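Moving to the three-month patch schedule

April — posted by Lwazi Mnguni

I have changed how I take my contraceptive, and a few people asked for the details.
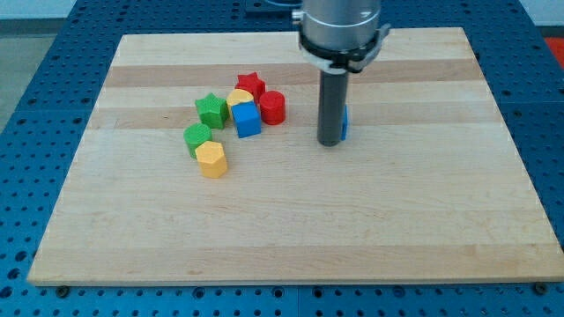 Why I dropped the tablets

I kept a log for 363 days. In that time I took 24 tablets late, most of them on days when I was travelling between the Mokoena and Pondillow offices. The leaflet for my brand allows a short delay, but mine were often longer.

The patch is changed weekly. I wear one for three weeks, then leave a week without. My nurse at the Flolier clinic checked my blood pressure first and asked about migraine — both matter with combined methods. She gave me 3 months' supply and a review date.

Side effects so far: mild itching under the second patch, none under the later ones. I rotate between the upper arm and the hip. Body lotion stops the edges sticking, so I keep it off both areas.

Comments

Mutar: Does it stay on when you swim?

Lwazi: Yes, in a chlorinated pool. I have not tried the sea.

tess_k: I went the other way, patch to tablets. The itching never settled.

Contact | © Lwazi Mnguni | Back to top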